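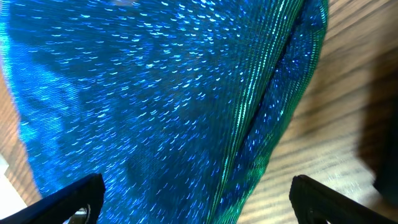 Anas Saber wrote:
Count me in for the sewing side, but I'm going to argue with you about hand hems. Stretch fabric on a moving skater wants a zigzag stitch by machine, with a long stitch and a ballpoint needle. A hand hem looks lovely on the hanger and then pops the first time somebody does a deep lunge!

frostedlaces wrote:
OK, fair, I was thinking of the chiffon skirts when I wrote that. For anything that stretches, I'm with you. For floaty skirts I still say roll it by hand, put a movie on and enjoy yourself. I did mine over two evenings and loved every minute.

Anas Saber wrote:
Two evenings! I'd be through seven of them with the serger. But I'll give you chiffon. It crawls all over the place under my machine.

bresel_rink_mom wrote:
So happy this thread is moving again. For anyone just joining, we're getting costumes ready for the July ice show in Bresel, most of them secondhand, and this is where we swap notes. The theme is Rivers and Rain, so blues, greens and grays, and anything that catches the spotlights. We have 32 skaters in the opening number (the littles are so excited they can't stand still).

What I'd love to settle this week is washing. My older daughter's coach says never wash anything with shine on it, only air it out. After three dress rehearsals I don't think airing is going to cut it. 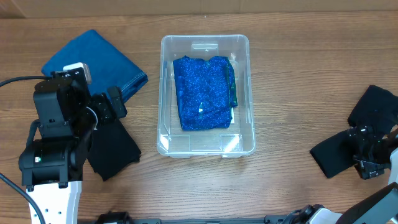 Blue one, folded and in its bin.

toeloop_tess wrote:
Oh I love that blue! Please put it near the front.

On washing - I wash everything. Cool water in the tub, a tiny squirt of baby shampoo, inside out, swish for five minutes and rinse until the water runs clear. Press it in a towel, no wringing. I've done this since my own skating days and I've lost maybe a handful of sparkles.

kettle_and_blades wrote:
Have to disagree with Tess here. It depends completely on how the shine got there. Sewn on is fine in water. Glued on, you're gambling, and foil prints can crack if you so much as look at them funny. I ruined a gorgeous silver catsuit in the tub and I'm still sad about it. For glued pieces I use the cheap vodka trick: spray the underarms, hang it by a fan overnight.

toeloop_tess wrote:
Vodka does the smell but it doesn't get makeup off a neckline. Try a test patch inside the hem before you give up on water. If the rinse comes up clear and nothing lifts, go for it.

kettle_and_blades wrote:
I can live with a test patch. Let it dry all the way before you decide, though. My silver one looked perfect while it was wet.

Anas Saber wrote:
Storage question while we're all here. Bins or garment bags? I've always hung mine, but beaded dresses grow on a hanger. One of my customers brought me a dress that had gained nearly 7 inches in the skirt!

bresel_rink_mom wrote:
Flat for anything heavy, hangers for the light stuff. Clear bins are my favorite, you can find what you need at a glance while a seven-year-old is hopping in front of you on one skate.

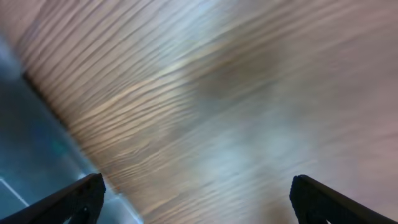 Checklist for drop-off day

Skater's name on masking tape, stuck inside the neckline
Tights in a separate zip bag
Loose threads trimmed, please don't pull them
Note on anything that needs fixing (hooks, straps, hems)
Spare beads or sequins if the seller gave you any

frostedlaces wrote:
Can we add gloves? Somebody always ends up with two lefts.

bresel_rink_mom wrote:
Adding gloves! Clip them together with a clothespin. Anas, are you still OK to take the hems on Saturday?

Anas Saber wrote:
Yes, bring me all of them. Chiffon goes to frostedlaces.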